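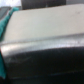 How to clean scuff marks on a dark shiny edge?
Posted by Darcy Carrier, April
Reading time: 2 minutes

The top is off-white and matt and wipes clean easily. Below it the dark part has thin, light scratches. I have a teal cloth and mild soap. Is it enough?

Try the soap first, with warm water. Leave it 30 seconds and wipe along the edge, not across. I do mine like this every month.

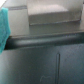

Meng replied that soap did nothing for hers, and she would test a little car polish in a hidden corner.

just paint it

Contact | © Huninden Help | Back to top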